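Search this journal Enter keywords, author or DOI Go

Section: Textiles and Interiors / Short Papers / Soft partitions

3.2 Fabric enclosures and what people hang on them

Soft partitions are cheap, quick to put up and badly documented. Most of the literature we found deals with office screens or hospital curtains, i.e. products with a track, a hem and a maker. The improvised kind gets a line or two in a methods appendix. We looked at those. Table-top enclosures only, three sides of cloth, open at the front, in shared work rooms.

Survey and sample. 17 enclosures visited in March by two of us (Mansour, Sfeir), the remaining material from photographs sent in by occupants. The photo archive came to 3,798 items after duplicates were dropped. We coded a subset of 200 for fastening, fold condition and decoration. Coding was done by Atallah and Patrício separately, disagreements settled by Vilela. Occupants were asked four things by email: who put the cloth up, when, whether it had ever come down, and who added anything to it afterwards. Reply rate poor for the last question.

Fastening. Small clips along the top edge were the usual method, followed by tape and, rarely, a sewn sleeve over a rod. Clips let one person hang a panel alone. They also let the edge sag between grips, and the sag gets worse as clips are borrowed for other jobs. Several occupants told us they rehang a panel only when it falls. Spacing is almost never even. The center panel tends to get the most attention and the side panels make do with what is left over.

Folds. Cloth bought folded stays folded. Horizontal creases from the packet were still present in panels that had been up for months, and nobody in the sample reported ironing. We trialed two lengths of black cotton, sold to us as Cloro and Ilum, hung side by side from the same rod. Cloro kept its creases longer. Steaming removed them in both cases but took most of an afternoon with the equipment we had, so we dont recommend it for casual use.

Decoration. The back panel gets treated as a sign board. Team names, room names, birthdays. Foam letters are popular: light, bright, easy to read from the door against a matte ground. Two-row layouts are common where the name splits into two short words. Figure 4 is typical of the group. Mixed case, mixed colors, one letter leaning, and the table below carrying food things and a toaster, so that the letters end up looking like a shop sign over a counter.

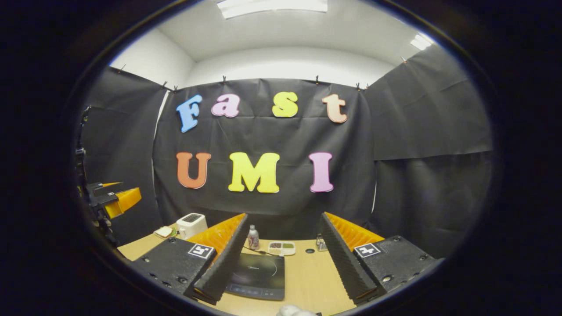

Figure 4. Foam letters reading "Fast" and "UMI" in two rows on a creased black center panel, clipped along the top; side panels angle inward.

Letter size was rarely matched between rows. Lower row larger in Fig. 4, which pulls the eye down toward the table. Whether this is intended we cannot say from a photograph. Where occupants did answer, the reason given was supply: they used the letters in the pack.

Limits. The archive leans to tidy days, people photograph a room when its fit to be seen. Side panels are under-represented becuase they fall outside most pictures. Light was not measured.

Related articles
Clip, hook, rod: hanging methods compared in the Aoun workrooms
Crease retention in packet-folded cotton
Lettering on cloth: a short survey
The Stakik screens, ten years on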